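Jun 30, 2022
Notebook, Treketti project, diocesan newspaper scans
Z. Kennedy

Picked up at the second box of microfilm from Avthorpe. The first box is done apart from the reels with vinegar smell, which are bagged and stay out of the scanner until someone decides about them. Second box is the diocesan weekly, the run with the supplements. Supplements are filmed after the main issue on some reels and before it on others. No pattern so far. The page order in the index has to follow the print order, so I am recording the film order in its own column and sorting afterward.

Scanner settings as last time: 8-bit gray, auto-crop off. Auto-crop cuts the folio line whenever the operator left the page low on the film, and the folio line carries the issue date. Without it we are dating from the liturgical calendar on the inside page, and that is slow and has already produced one error (Lent issue filed a year early, corrected).

OCR. Ran the Zunport engine on a test batch of 90 pages, default model and then the model retrained on our own corrections. Default does badly on the narrow columns in the chancery notices. It joins lines across the gutter, so an appointment to one parish ends up with the priest from the neighboring column. This is worse than a plain misreading because the output looks correct. Retrained model still does it, but on far fewer pages, and almost always where the column rule is broken on the film.

Workaround: split columns before OCR with fixed offsets per reel. Offsets drift within a reel whenever the camera operator changed the reduction. I re-measured every 50 pages and that held. Script is in the shared folder, reel number as first argument. It does not check that the reel exists, it just writes an empty file. To fix.

Abbreviations. The list Ranjbar sent covers the common ones (V. Rev., Msgr., Rt. Rev., adm., p.p.). Not covered: "vic. sub." and "vic. coop.", both frequent in the appointments column. I have been expanding them as vicar substitute and cooperating vicar and flagging each one. "Adm." is a problem in itself. In the appointments column it is administrator. In the schools column it is admission. Expansion now depends on the column heading, so if the heading is lost the abbreviation stays unexpanded.

Names of parishes. Two churches in the same town with the same dedication, one of them later suppressed. The paper never distinguishes them. Left as a single entry with a note. Splitting them needs the parish registers, and those are not part of this job.

Letters to the editor. Question from Avthorpe was whether to index letter writers by name. My view is yes for signed letters, no for initials. A lot of the letters on the vernacular Mass are signed with initials or "A Parishioner", and guessing who they are is outside what an index should do. Subject headings for that correspondence: currently "Liturgy, language of" and "Liturgy, music". A few letters are about the altar rails and fit neither. Added "Church furnishings" as a provisional heading.

Wire copy. The paper ran agency stories from Rome without credit for long stretches. Where the same text appears elsewhere with a credit I enter the agency in brackets. Otherwise the byline field stays blank. Do not fill it with "staff".

Problem with reel 3: density falls off toward the right edge for the whole reel, so it is the filming and not the lamp. Checked by loading it reversed, and the dark side moved with the film. Raising the gain recovers the text but the halftones go to black. Decision: two passes, one for text, one for photographs, stored under the same page number with suffix t and p. Doubles the time for that reel. The photographs are mostly ordination classes and church openings, and people do ask for them.

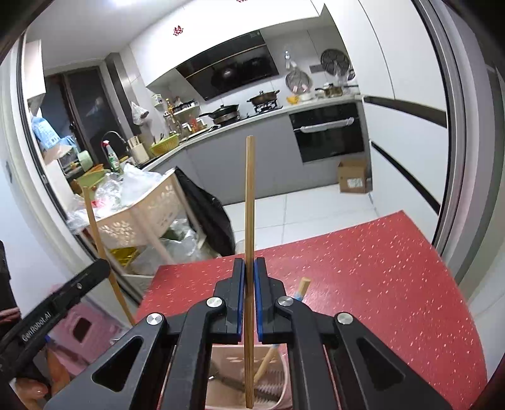

Chopstick upright in the gripper, red speckled tabletop.

Open items:
Empty file bug in the column script.
Ask Ranjbar for the long abbreviation list, if there is one.
Confirm with Avthorpe that initials stay out of the name index.
Vinegar reels, no change. Avthorpe's own print copies might cover those issues, but their reading room is closed for shelving work until September.
Second test batch, also 90 pages, from the later reels where the typeface changes. Same two models, same scoring sheet.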